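Kofler Mixing Bowl, Large, White
Item group: Felberg kitchen ceramics

Large ceramic bowl with a smooth, glossy off-white glaze inside. The lip is rounded and free of hard corners, for scraping down with a spatula or pouring out batter. Walls are thin for a bowl of this size, so lift it with both hands when full.

Capacity to the rim is 10 cups. Keep 2 inches clear at the top when whisking liquids.

Care: dishwasher safe, top or bottom rack. Microwave safe - remove any metal utensils first. Not for oven or stovetop use. Let a chilled bowl stand 19 minutes before adding hot contents. Metal whisks may leave gray marks on the glaze; these come off with baking soda and a damp cloth.

Ships from the Flakau warehouse in a single carton. Breakage claims are accepted within 90 days of delivery. The matching Elo lid is sold separately.
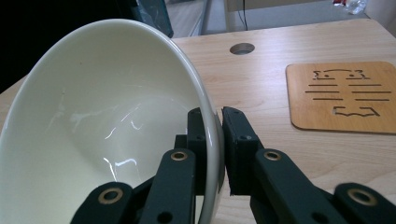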